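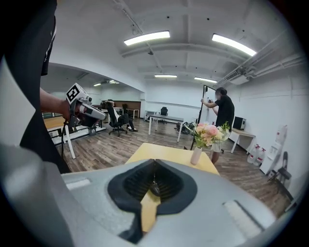

3.2 Hardware under review

The Foment kit, sold by Grorkau, comprises two hand-held grippers, a backpack and a calibration file for each gripper. It is offered as a complete package for recording two-handed demonstrations without a robot arm. We used firmware 743 throughout and made no changes to the supplied settings. Each gripper carries a cube with square fiducial markers, which the vendor software uses to recover hand pose.

Recording took place at the Hedinport site. The operator wears the backpack and works standing at a small table with a gripper in each hand (Figure 4). Of 2000 recorded episodes, 798 were made with the near-table protocol described in Section 3.1. Pose recovery was lost in 13 of these – all during fast wrist rotation.

Figure 4. Two-handed operation at the table. Both grippers carry marker cubes.
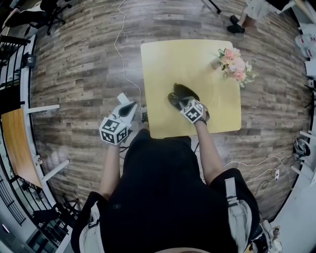 Kanaan objected in review that a loss count alone says little about a kit of this price, and asked for the length of each dropout. We agree in part. Durations are listed in the appendix, but the vendor software reports them only to the nearest second, and shorter gaps are not logged.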